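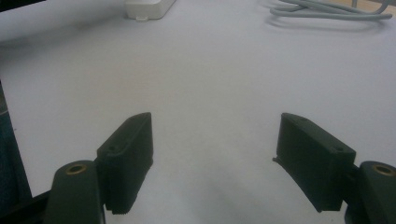
The fault log at Cosstead has 443 entries, and entry 181 is the one the shop's lead technician gets asked about. It covers an afternoon in October 2022 when a finger came off a gripper in the middle of a job.

"I heard a click, then the pad was on the floor," she says. "The arm kept going. It had no idea."

The gripper was on a test cell built for Venden, moving small steel housings from a tray to a fixture. One finger had worked loose at the joint between pad and mount. The controller, an Etov unit, was watching motor current only, and the current looked normal. The arm carried out 4 more moves before she reached the stop button. A housing went over the guard and landed by her bench.

"It didn't hit me. I was standing 2 steps from where it landed, so I count it as a near miss and I wrote it up as one."

The cause was dull. The screws had been taken out for a pad change and put back without thread locker. The checklist didn't mention it.

"I did that pad change myself," she says. "I followed the sheet, and the sheet was wrong - or short, anyway."

By November the sheet had a new line, and each screw now gets a paint mark across the head. The guard is taller. Venden also asked for a sensor that trips if a finger goes missing, and a prototype from Amini is still on trial. She has doubts about it.

"It trips when it shouldn't. People start ignoring a thing like that. I'd sooner they looked at the paint marks."

She still checks them at the start of every shift, with a flashlight.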